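Report on the Open Day at the Pusmont Robotics Laboratory
Student project report, introductory course in automation
Visit made on September 18, 2021

1. Purpose of the visit

Our project group studies how robots can help with simple work in homes and small shops. Until this visit we had only read about the subject and watched recordings. The open day in Pusmont gave us the possibility to stand near a working robot and ask questions to the people who program it. The robot in the main demonstration is called Dido, and the task was to take hold of small everyday objects on a table.

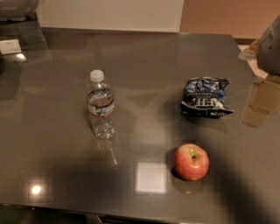
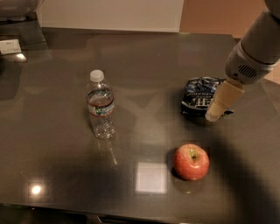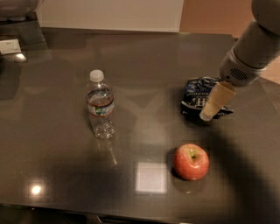
The table at the demonstration, with a water bottle, an apple and a snack bag.

2. How the day was organized

The laboratory belongs to the Gorkness institute and is on the second floor of an old textile school. Visitors were divided into groups, and every group could stay 60 minutes. It was a Saturday, so many families came also, and the guides had to explain the same thing first for children and then for students. In my opinion they did it well. According to the poster at the entrance, 400 visitors had registered, which is more than in the spring open day in May.

Before the demonstration we received a short safety lesson. We had to stay behind a yellow tape on the floor and keep our bags away from the cables. One guide held the emergency stop button during the whole session. She told us that she had not needed it that morning, but the rule is that a person must always hold it when visitors are in the room.

3. What we learned about grasping

I had expected that the heavy object would be the difficult one. The guide said that for Dido the weight is a small problem and the shape is a bigger problem. An apple is firm and always has nearly the same form, so the robot can plan its fingers before it touches. A bottle is also quite easy if it is standing, but it can fall when the arm comes too low from the side.

A bag of chips is another matter. It changes its form when it is pressed, and two bags from the same box never lie in the same way. The shiny material is also hard for the cameras, and a shiny table makes it harder still — a reflection can look like a real edge. The program must therefore decide which parts of the image are objects and which are only light. We asked why the laboratory does not simply use a matte cloth. The answer was that people have shiny tables at home, and the robot should learn to work there.

The group has collected 3,667 practice grasps until now. In 677 of them the object slipped or was not lifted. These failed grasps are kept and used in the training together with the good ones. For me this was the most useful information of the day, because in our own small project we had deleted all failed trials from our table. We have now changed this.

4. The grasp planning software

The software part was presented in a second room. The planning program has the name Barrientos, after the street where the first laboratory was. It proposes several possible places to hold an object and gives each of them a score. Then the arm tries the place with the best score. On the screen we could see the scores change when a guide moved a cup by hand.

I must say that I did not understand everything in this part. The explanation of how the scores are calculated was fast, and I had no time to write down the formula. We have sent a message to the laboratory and asked for the slides.

5. Questions from our group

We had prepared six questions and could ask four. The first was about speed. Dido moves slowly when visitors are present, and the guide said that the normal speed is higher, but she did not want to give a number. The second question was about cost, and here we learned that repair of the fingers is a regular expense. The third was whether the robot can feel how hard it presses. It has a simple force measurement in the wrist, but nothing in the finger tips. The last question was about summer work for students — there are two places each year, and the application is open in winter.

6. Use for our project

We will make three changes in our plan. We keep the failed trials, as I wrote before. We add one soft object to our test set, probably a small bag of rice. We also move our test table nearer to the window for half of the trials, so that we can compare the results with and without strong light. The new measurements should be ready for the next report.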